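Truvum Hand-Held Gripper Pair

Demonstration recording for two-handed contact tasks

Prolitz product pages > Grippers > Truvum

Truvum is a pair of hand-held grippers for recording manipulation demonstrations without a robot in the room. The operator holds one in each hand and does the task. Each gripper carries its own camera, and the finger opening is logged with every image. The recordings are used to train a policy that then runs on a pair of arms fitted with the same fingers.

The pair sold here is the one used in the Kincaid study of small electrical goods, led by Shoshana Greenberg. The hardware has not changed between the study and the current production run. The fingertip geometry files supplied with the product are the ones the study used.

What the study looked at

Most demonstration sets for two-handed work are heavy on picking and placing. The Kincaid group wanted tasks where one hand braces an object and the other pushes, seats or pulls something on it. Light plastic housings are a good test. They slide on a smooth table when pushed from one side, and the cord can swing them off line.

The question was whether the bracing hand needs its own camera. Many labs save money by putting a camera on the working hand only and one more overhead. The group recorded everything with both wrist cameras running, then trained one policy on both views and another with the bracing view removed. Everything else was held the same.

Data

Demonstrations recorded: 4000
Demonstrations kept after checking: 3935
Evaluation trials on the arms: 417
Grippers per operator: 2

Demonstrations were dropped for lost tracking or a timing gap between the two grippers. Clumsy ones were kept. If an operator missed and tried again, the retry stayed in the recording with its label.

Result

The policy trained on both views did better on tasks where the object had to stay put under a sideways push. On plain pick-and-place the two policies were close enough that the authors do not claim a difference. Most failures of the single-view policy came from the bracing fingertip landing too near an edge, so that the housing tipped or turned when the other hand pushed.

The second view did not help with everything. Cords remained the hardest part of the set for both policies, and a white cord on a white table was the worst case. The authors suggest a darker table surface for anyone repeating the work who does not need to match their numbers. Trials were scored from the recordings by two people who had not run the arms, and disagreements went to a third.

Fingers and linkage

The fingers are matte black and close flat against each other. Each is driven by a parallel linkage, with brass-coloured inserts at the pivots. The fingertips are narrow enough to press on a small area of a housing, and they can be used closed as a single pushing tool. A good share of the study's contact tasks were done that way.

Fingertips come off with a hex key, supplied. Replace them as a matched pair. Rubber-faced tips are available as a separate item but were not used in the study, and the supplied contact calibration does not cover them.

Camera and logging

The camera sits behind the fingers and looks along them, so the working area stays in view from approach to release. Both grippers share a clock through the Ornov base station. Start the base station first and wait for the steady light on both handles before recording. Sessions are written to the base station and can be copied off over the network or to a drive.

Wrist views from the contact tasks: 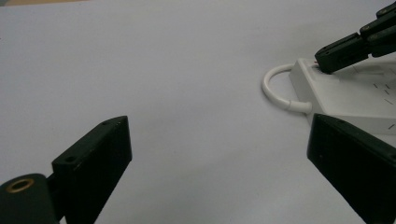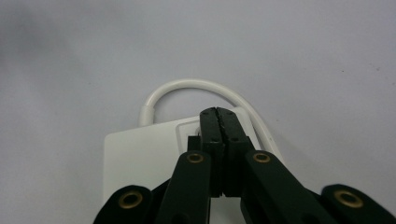

Recording advice from the study

Set the table height so the operator's elbows are slightly below the work. Operators who had to reach up got tired and began resting the gripper body on the table, which the tracking reads as a long pause.

Move the object to a new position between demonstrations, including positions that are awkward for one hand. The group's first trial sets were too tidy and the policy learned to expect the object in the middle of the table. Those sets are not part of the published data.

Let the bracing hand arrive first, and hold it there until the other hand has let go. Operators tend to lift both at once when they are in a hurry.

In the box

Two grippers, left and right
One Ornov base station with power supply
Two charging cables
Spare matched fingertips, one pair
Hex key
Printed calibration board

Mounting plates for robot arms are ordered separately. Tell us which arm you have when asking for a quote. Orders placed in December ship in the new year.

The Kincaid dataset and training code are provided on request to Truvum owners at no charge. Include the serial number from the base station with your request.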